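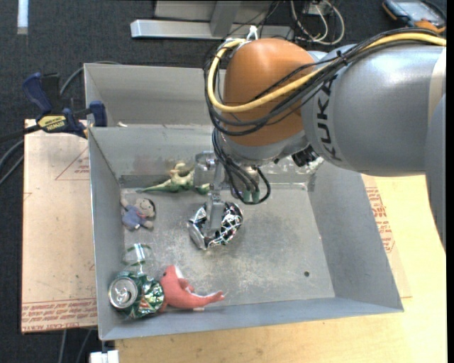
Brernby workshop teaches its big robot arm to tidy up

Filed under: Local > Making and Mending

It has taken most of the winter and a frankly heroic quantity of tea, but the members of the Brernby shared workshop have a robot that will reach into a metal bin of odds and ends and go after whatever it is told to, whether that is a drinks can or a plush dolphin. They would very much like the rest of the town to come and see it.

The project goes by the name of Plilero, which was the result of a long evening and a bag of Scrabble tiles and which has stuck despite several attempts to change it. At the heart of it is a secondhand KUKA industrial arm, bought when the Haddad packing works cleared out one of its older lines. The members paid £1,222 for it, raised through a raffle, two cake sales and a very generous whip-round, and then had to find the money all over again for a van with a tail lift.

Quyên Hà, who has led the build from the start and who mends sewing machines for a living, said she had pictured something rather smaller.

"I'd seen the listing and I'd read the measurements, and I still wasn't ready for it coming through the door," she said. "We had to move the lathe, and then we had to move the lathe back because it was in front of the fuse box. But once it was bolted down and we'd got it to wave at us, well, everybody was a bit in love with it by then."

The waving was the easy part. Picking things up has been a good deal harder, and the group has spent much of its time on the gripper, with its flat metal finger and its black hoses, which comes at things from above. The fingers on it are the fifth set. Earlier ones were too short to get down to the floor of the bin, or too springy, and one pair (Quyên's own design, she is at pains to say) was so good at holding on that the can had to be prised out with a screwdriver.

What goes in the bin has been a matter of some debate as well. Cans were always going to be there, as the whole idea began with a conversation about sorting the recycling after the summer fete. The soft toys were added later on, when somebody's daughter pointed out that a robot which could only manage cans wasn't going to be much help with her bedroom. Besides the dolphin there is a green toy reptile with a splendid long tail and a little black-haired doll in a blue-violet outfit, and there is a clear container too, which is a tricky sort of object for a camera to make out.

"Squashy things and hard things want completely different handling," Quyên said. "A can that's already been crushed is different again, because it's never the same shape as the last one. And you can't be cross with it for missing, you just have to go back through and work out what it thought it was doing."

To keep track of all that, the group logs every attempt, and the target for this spring is 1,000 of them. In the best session so far the arm made 36 good picks one after another before it dropped a can on the wrong side of the divider, and the cheer that went up when it passed thirty was apparently heard in the chip shop.

A fair amount of the rest is made from whatever was to hand. The bin is sheet metal and the bench beside it has a pale wooden top, and there are sheets of cell-cast acrylic close by, still in their paper. An Irwin bar clamp grips the edge of the bin. Tool firm Carnard, which has its counter on the trading estate, has let the group have cable ties and air fittings at cost, and the members have asked for that to be mentioned, with thanks.

The next job is a proper guard, so that visitors can stand near enough to see without anybody having to worry. At the moment the rule is that the arm only runs with two trained members present and one of them beside the stop button, and Quyên says that will carry on once the guard is up.

The workshop hopes to hold an open evening in April, from 7pm, with the arm running and people of all ages welcome to choose what it should try for next. Donations of old soft toys are very welcome and can be left at the side door, clean if possible. Empty cans are also wanted, and these should please be rinsed, as the first lot were not and the carpet has only just recovered.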